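Fluvbridge Ellisine Single-Arm Table Unit
Setup, routine care and repair

The Ellisine is a single-arm unit for handling small items at a table. It is supplied by Fluvbridge to colleges, laboratories and training centres, and is delivered assembled and tested. This page sets out how the unit is to be positioned, looked after and, where necessary, repaired. It applies to units fitted with the standard two-finger gripper.

Positioning

The unit must stand on a level floor. Carpet tiles are acceptable if they are firmly fixed. The table should be placed so that the gripper can pass over its near edge and hang clear of it with the fingers open. This is the rest position, and the arm should be brought to it before any inspection is carried out. Allow 70 cm of clear floor on the side from which staff will approach. Chairs and wheeled furniture should be kept outside the reach of the arm while it is powered.
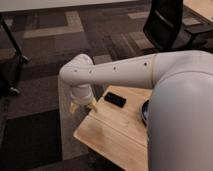 Once the rest position has been reached, the operator should press the hold button and wait for the status light to turn steady. The arm may then be approached. It should not be pushed or lifted by hand unless the brake has been released from the service menu.

Gripper fingers

Fingers are sold in pairs and must be changed in pairs. A worn finger fitted beside a new one will cause the grip to close off centre. To change them, switch off the unit at the main switch, support each finger from below and undo its fixing screw. Tighten the new screws by hand, then to 2 Nm with the driver provided. Run the open and close check before returning the unit to use.

Arm covers

The covers may be wiped with a soft cloth and mild soapy water. Solvents will dull the finish and must not be used. Screws in the arm covers should be checked for tightness every June and whenever a cover has been removed. If the seam between two sections has opened, the unit should be taken out of use and reported to the service desk.

Repairs

Wrist joint and cable repairs are carried out only by Sosteck, the appointed service partner. A replacement wrist is normally fitted on site in 2 hours. Requests should state the serial number and the fault code, and are handled by Anitha Mathew. Questions on training and spare parts may be sent to Junhao Jin at Fluvbridge.

Spare finger pair: order code EL-22
Page last reviewed: 22 February 2026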